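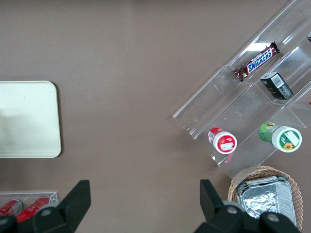

# Break Room Supplies: Acrylic Stand and Snack Table Arrangement

*Facilities and Shared Spaces board, Ekik staff forum*

**drekau_facilities** wrote:

Members are invited to comment on the arrangement of the snack table before it is adopted for the second-floor break room. The proposal is as follows.

1. The tiered acrylic stand will be placed at an angle in the rear corner. Candy bars and small boxes go in the upper compartments, and cylindrical containers lie on their sides in the lower tier.
2. The small acrylic holder at the front left is reserved for cans.
3. The wicker basket is reserved for foil containers with lids.
4. The cream tray remains clear for items being served.

The table serves 60 employees on weekdays. Comments will be accepted through the end of the month.

**northstair** wrote:

I support the proposal in general. My one objection concerns the lower tier. Cylindrical containers stored on their sides depend entirely on the lid for closure, and we have had powder in the stand twice since August. I would ask that they be stored upright on the shelf behind the table.

**quiet_ledger** wrote:

I must disagree with northstair. The lids face outward when the containers are on their sides, and the lid is the part a person reads first. The green container has a sunflower on its lid and can be identified from a standing position. If the containers are moved to the shelf, employees will see only the side panels and will take down each one in turn.

**northstair** wrote:

> The lids face outward when the containers are on their sides

That is correct for sealed containers. I am referring to opened ones. Perhaps the rule could distinguish between the two.

**drekau_facilities** wrote:

The distinction is reasonable. Proposed wording: "Unopened containers may be stored on their sides in the lower tier. Opened containers are to be stored upright on the shelf."

**m_annex_3** wrote:

Has the cost of the stand been approved? The Lindemann catalog lists a comparable model at 178 dollars, and the wire rack from Skimex that we used previously was 21. I do not question the appearance of the acrylic. I do question the cleaning. Clear partitions show every fingerprint, and the previous rack could be rinsed in the sink.

**drekau_facilities** wrote:

The stand was transferred from the reception area when that area was closed, and no purchase was made. It is to be wiped with a soft cloth and mild soap. Paper towels and glass spray should not be used - both have dulled the edges of the smaller holder in the past.

**quiet_ledger** wrote:

On the subject of the basket, may I request that foil containers be labeled with the contents and the date? A closed foil lid gives no indication of what is inside. One container remained there for nine days last summer.

**northstair** wrote:

Seconded. I would go further and ask that no cooked food be left in the basket at all. Wicker cannot be cleaned properly after a spill.

**quiet_ledger** wrote:

A liner would address that. Removing the basket would only send the foil containers to the tray, where there is less to hold them in place.

**m_annex_3** wrote:

I remain in favor of the wire rack, and ask that this be recorded. I have no objection to the liner.

**drekau_facilities** wrote:

The objection is recorded. The arrangement will be adopted with the amended wording on opened containers, a washable liner for the basket, and a label requirement for foil containers. Northstair's request concerning cooked food is held over to the next review. Labels and a pen will be kept in the drawer under the table.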